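Wool blankets shrink when heat and rubbing work together. If you keep both low, you can wash one at home a couple of times a year.

## Before you start

Read the care tag. If it says dry clean only, stop there. Shake the blanket outside and brush off any hair or crumbs. Treat stains with a little wool soap and cold water, and dab them without scrubbing.

Weigh the blanket if you can. Mine is 846 grams, which is a light load. 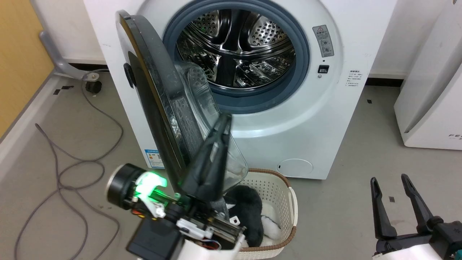 ## Washing

1. Fold the blanket loosely and put it in by itself.
2. Add one capful of wool soap. Skip fabric softener and bleach.
3. Choose the wool or hand wash cycle, cold, with the lowest spin.
4. Take it out as soon as the cycle ends.

## Drying

Roll the blanket in a dry towel and press down along the roll. Do not wring it. Lay it flat over a rack, away from heaters and direct sun, and pull the edges straight. Turn it over after a few hours. A thick one can take two days.

Store it only when the seams feel fully dry.

Sheila Pickering, December 15, 2021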